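Learning to cook by ear: a talk with Quyên Thái

When Quyên Thái moved to Bredia, she had two suitcases and no recipes. Her grandmother never wrote anything down. "She told me, put fish sauce until it is enough," Quyên says. "I was 24 and I did not know what is enough."

So she began to call home every Sunday. She put the phone next to the stove, and her grandmother listened to the pot. If the onions were too loud, the old woman shouted to make the fire smaller. Quyên wrote the advice on the back of old envelopes, and later she typed it. After three years she had 1078 notes, many of them repeating each other.

Her neighbor Ida Ackermann was the first who wanted to read them. "I don't speak Vietnamese, so she read them to me in the kitchen," Ida remembers. "I said, this should be a book. She laughed at me for a whole month."

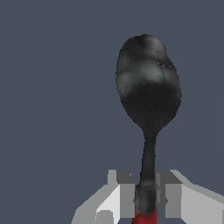 The book took longer than both of them expected. The hardest part was the measuring. Quyên's cousin Trí Trình came on weekends and stopped her hand each time she wanted to add something, so that he could weigh it first. "We had big fights about sugar," she says. "He wanted grams. I wanted to eat before midnight."

In the end they kept both ways. Each recipe has the amounts, and beside them a line in her grandmother's words - for example, that the broth should smell like the street after rain. I asked if American readers understand such a line. Quyên thought about it for some time. "Maybe not the first time they cook it," she said. "But the second time they will smell and they will have an opinion."

The first printing was 1000 copies, paid from her own savings. One of them went to her grandmother in August. She looked through all the pages, Quyên told me, and then she asked why the soup with sour fish was missing. Quyên is working on that recipe now.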